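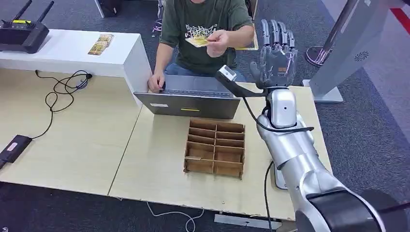
Cleaning a sticky idle valve at home

My old Pimoretti hatchback started hunting at idle last July, up and down like it couldn't make its mind up, and the garage in Gundthorpe wanted silly money for a new valve. So I had a go myself and I'm glad I did!

Engine cold, battery off. Undo the 2 screws holding the valve to the throttle body (mine were tight — a proper screwdriver, please, or you'll chew the heads). Pull the plug, lift the valve out and keep hold of the gasket.

Spray carb cleaner inside, leave it a bit, then wipe out the black gunk with a rag. I went round three times. Let it dry for 30 minutes before it goes back in.

Reconnect everything, start up and let it idle with the heater and lights off. Mine settled at just over 700 rpm. If yours still hunts, check the hoses for splits next.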